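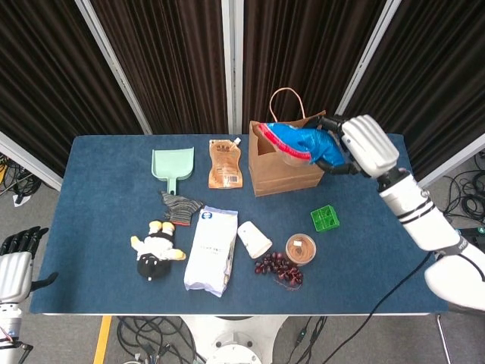 ## Bagging project catch-up, November

In the room: Lovisa, Sreekumar, Joon-young, and me (Seul-gi) taking notes. Chrysanthi dialed in from Tarport and dropped off before the last item, so please read item 4, Chrysanthi!

### 1. Last month's notes

Fine as written, except that I'd put Joon-young down for the calibration script and it was always Sreekumar's. Fixed.

### 2. Mixed-table results

Lovisa took us through the new numbers. We've now got 325 usable runs with the paper bag, and in 233 of them the item ended up fully inside with the bag still standing. I was expecting worse, to be fair (I had a coffee riding on it, and I now owe Joon-young a coffee).

The thing she wanted to talk about is soft stuff. The policy closes its fingers on a glove or a crumpled bag just fine. The trouble comes at the opening, where half the item goes in, the other half hangs over the edge, and the hand has to decide whether to let go or keep pushing. Her change is a short "push through" phase: the hand stays closed past the rim and only opens once the wrist has gone down a set distance. Sreekumar asked how it knows where the rim is. Right now it's a height estimate taken once at the start of the run, and if the bag shifts, the estimate is stale. We went back and forth on this for ages and didn't settle it. Chrysanthi would like to re-estimate right before release and see what it costs us in time.

Joon-young thinks the handle is hurting us more than the rim. A rope handle arching over the opening gives the fingers something to catch on, and he's found 19 runs where he's pretty sure that's what went wrong. Lovisa isn't convinced about a few of those. They'll go over the clips together.

### 3. What goes on the table

I asked if we could please agree on the clutter! Grapes, the tipped paper cup, the plush toy, and the green lattice cube all stay in. Sreekumar wanted to drop the grapes, because every bunch is different and it makes runs hard to compare. Chrysanthi said that's exactly her reason for keeping them, and she won that one. We'll note the layout before each batch from now on, and I'll make the sheet.

### 4. Comparing with the Rotora baseline

Two open questions: do we give the baseline the same start poses, and do we count a tipped bag as a failure for both? Yes to the first. On the second, Lovisa says yes and Joon-young says only if the item falls out. Chrysanthi, you get the deciding vote, so send me a line.

### To do

- Lovisa: push-through phase with the rim re-estimate, small batch first
- Joon-young: handle clips, with Lovisa
- Sreekumar: calibration script (really his this time)
- Me: layout sheet, one coffee

Next one is at 10:30, same room.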